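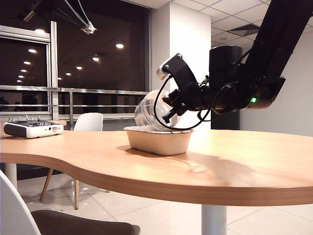
Can a clear plastic container and a paper food tray go into the same collection bin after a meal?
They go into separate bins. The clear container is placed in the plastics bin once it has been emptied, and the paper tray is placed in the paper bin if it is free of food. A paper tray with grease or sauce on it belongs in the food waste bin.

Section 4. Table Service and Clearing

This section applies to all dining tables in the Danulham and Lenudport buildings. It covers the setting out of paper trays and clear containers, the clearing of tables, and the care of wood tabletops. Staff should read Section 3 (Hand Washing and Gloves) before starting work.

4.1 Before Service

1. Wipe the tabletop with a damp cloth and dry it with a second cloth. Work along the grain.
2. Wipe the edge of the table separately. Crumbs collect on curved edges and are easily missed.
3. Check that the table stands level. If it rocks, place a tag on it and do not use it.
4. Bring out the paper trays in their sleeve. Each sleeve holds 30 trays. Do not open a second sleeve until the first is finished.
5. Set one tray at each place, clear of the table edge.

Note: Paper trays are stored in cabinet 811 at Danulham. At Lenudport they are kept on the lower shelf of the dry store.

4.2 Filling Trays and Containers

1. Hold the tray by its rim with one hand on each side. Do not carry a filled tray by one end.
2. Place dry items, such as rolls, crackers and whole fruit, directly in the tray.
3. Place salads, cut fruit and anything with a dressing in a clear container. The weight of the food must not exceed 400 grams.
4. Close the container, if it has a lid, and set it upright in the tray.
5. Place napkins beside the tray.

Caution: Clear containers are for cold food only. Hot food may soften the plastic and cause a spill. Soup is served in bowls under Section 5.

Caution: Do not use a container that is cracked or has a sharp edge. Remove it from service and discard it at once.

4.3 Clearing the Table

1. Wait until the guest has left the table or has asked for it to be cleared.
2. Lift the clear container out of the tray and empty any remaining food into the food waste bin.
3. Rinse the container for a few seconds in cold water and shake it dry.
4. Place the container in the plastics bin. Containers may be nested to save space. Do not crush them.
5. Look at the inside of the tray. Sort it as clean or soiled and place it in the correct bin.
6. Push chairs back to the table. Lift molded chairs by the shell and do not drag them by the backrest.

Note: The bins supplied by Warkberg have a rated load of 300 liters. Close the lid fully after each use. A bin that will not close must be changed before clearing continues.

4.4 Care of Wood Tabletops

1. Remove spills immediately with a dry cloth, then a damp one.
2. Do not leave a wet tray or container standing on the wood.
3. Use only the mild soap listed in Appendix B. Bleach and scouring pads are not permitted.
4. On pedestal tables, wipe the leg and the floor at its base at the end of each day.

Caution: Do not sit or lean on the edge of a pedestal table. The table may tip.

Replacement tabletops and chair parts are ordered through the Sjögren parts form in Appendix C. Enter the building name and table number on the form.

Section revised February 11, 2022.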